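Packing and Finishing Assistant (part-time), small cloth goods
Balura Accessories, Warnen site
Reference: Onishi bench
Posted 18/11/2023

Balura supplies fabric pouches, bow ties and similar small items to hire shops and costume stores. We require two assistants for the packing bench at Warnen. Hours are 16 per week, worked over two fixed days. The post runs until the end of June, with possible extension.

Duties
Sort mixed returns by type and colour. Check seams, straps and fastenings. Draw pouches closed at the neck and lay the strap clear of the body before bagging. Wipe down the table at the start and end of each shift.

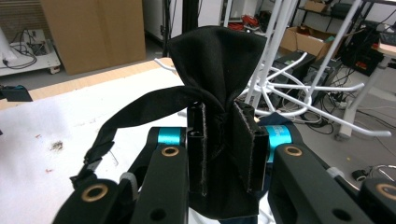 Output is recorded on the Dendo stock sheet. A trained assistant handles roughly 70 items per shift, mixed. New starters are not held to this figure during the first month. Items with a broken clip or an open seam go in the repair tray with a written tag.

Bow ties are handled separately. Dark cloth shows lint and grit, so each tie is brushed, opened out, folded along the existing crease and checked on both sides. Ties which cannot be pressed flat are set aside for steaming. 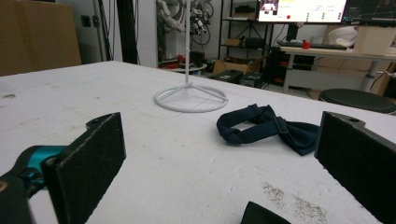 Navy bow tie on the bench, crumpled.

Requirements
Good close eyesight, with glasses if needed. Able to tell navy from black under indoor light. Able to stand or sit at a table for long periods. Previous packing or sewing work is useful but not required.

To apply, send a short letter and details of your last post to the Warnen office, quoting the reference. Applicants will be asked to complete a short sorting test on site.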